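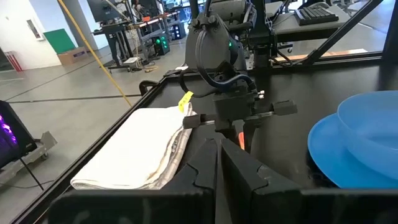
Culance, the linen and dish service that looks after 56 motels out of its Arport plant, says two-armed robots will take the dull work off its staff. Orathai Boonyarit has folded towels there for five years and would like to know which work that is. At the firm's test bench the jobs are small ones: a folded white towel, a little rumpled, on a black table between two grippers, with a blue bowl stacked on a blue plate to one side. "I don't find that part dull," she says. "My back finds the trolleys dull."

The trolleys are staying. So are the wet bags, and the Thursday rush. What changes is the roster, where 40 hours at the folding line becomes four at the line and the rest spent minding machines, at the same hourly rate.

Management calls this a step up. Boonyarit asked to see the training plan in March and was given a brochure - a glossy one, with no dates in it. She has kept it in her locker, and she is still waiting for the plan.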